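Shirley Petrenko edits the Lindlow series on language and land use. Her new volume, on how river restoration plans are argued for and against, is due in December.

The book has eight chapters, each built on one set of public hearings.
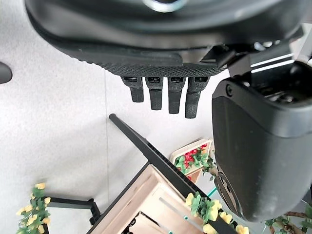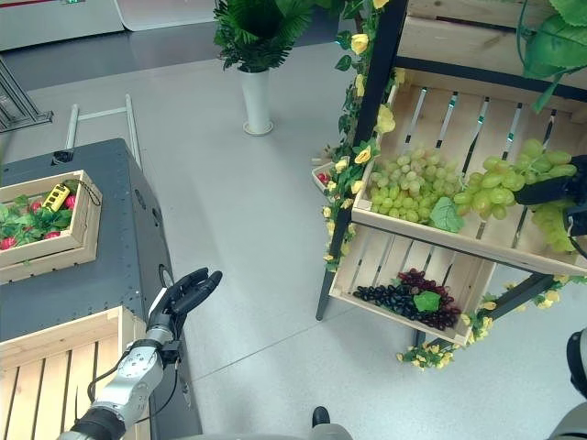
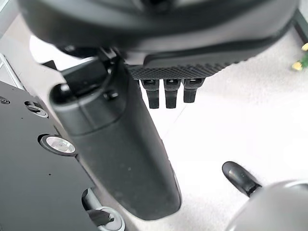 Petrenko began with the Jurkcombe transcripts, which run to 903 pages. "The word 'natural' shifts meaning between speakers - engineers use it for flow rate, farmers for the bank line as they remember it," she said.

The Menier chapter covers 50 years of flood notices. Asked about method, she was brief. "We coded every verb by hand. Software missed the passives."

The last chapter, on Ndung'u, is still in review.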